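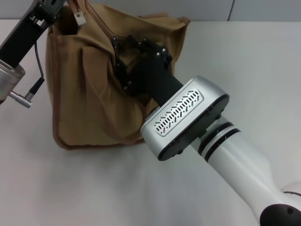 A tan canvas tote with darker brown piping and a front pocket.

The Name on the Menu
How a regional heritage society spent two years getting one word changed

The complaint that reached the Cernwood Vietnamese Heritage Society in January concerned a frozen noodle soup. The package, sold under the Triltley label, carried a cartoon of a man in a conical hat, squinting, above a line of text in broken English. The member who reported it enclosed the sleeve from the box and a receipt. She asked what the society intended to do.

The society had a procedure, adopted after an earlier dispute that went badly. Under it, a complaint about a commercial product is logged, copied to the board, and assigned to one reader, who has 10 working days to write a factual summary. The summary must state what the item says, who makes it, who sells it, and whether the maker has been contacted before. It may not include an opinion. Opinions are reserved for the board meeting.

The reader in this case was Lộc Từ, a retired claims adjuster. His summary ran to a page and a half. It noted that the cartoon appeared on four of the six Triltley soups, that the wording differed slightly on each, and that the distributor, Hirnard, also packed store-brand goods for other chains. That last point mattered later. A letter to a brand owner can sit unread for months, but a letter to a distributor usually lands with someone who handles contracts.

Two letters went out. The one to Triltley received a form reply thanking the society for its interest in the product. The one to Hirnard received a phone call, taken at the office at 4 in the afternoon by Thiện Trương, the society's secretary. He wrote down what was said and read it back to the caller before hanging up. The notes are in the file. The caller wanted to know whether the society objected to the drawing, the text, or the name of the soup, and said these would be handled by different departments.

The board had not discussed the name. It was a made-up word, spelled to look Vietnamese, with a tone mark placed over a consonant. Several members regarded it as the least of the three problems. Từ regarded it as the worst, on the grounds that a drawing would be replaced at the next redesign in any case, while a registered name could stay in use for decades.

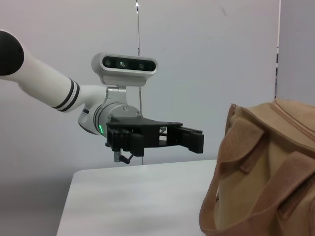
The board settled on asking for all three changes, listed in separate paragraphs so that each could be granted or refused alone. It also collected signatures. The petition closed with 144 names, 44 of them from people who were not members. The society does not usually report the second figure. It did so here because the distributor had asked whether the objection came from outside the organization.

The text went first, dropped at a routine reprint. The drawing followed when the boxes were resized. The name took the rest of the two years, most of it spent waiting. Triltley's position was that the word had no meaning in any language and so could not offend speakers of one. The society replied with a short note on Vietnamese spelling, prepared by the Võ Language School, which meets in the same building. The note explained which letters carry tone marks and which do not. It was sent three times.

The replacement name is plain English: Beef Noodle Soup. Members have pointed out that the recipe is unchanged and that the broth is still too sweet. The procedure does not cover recipes.

Trương has since revised the complaint form. It now has separate boxes for images, wording, and product names, and a line for the name of the distributor — the part of the package that members most often throw away. Copies are kept at the front desk and can be returned there or by mail. A complaint sent without the packaging will still be logged, but the 10 days do not start until a reader has seen the item.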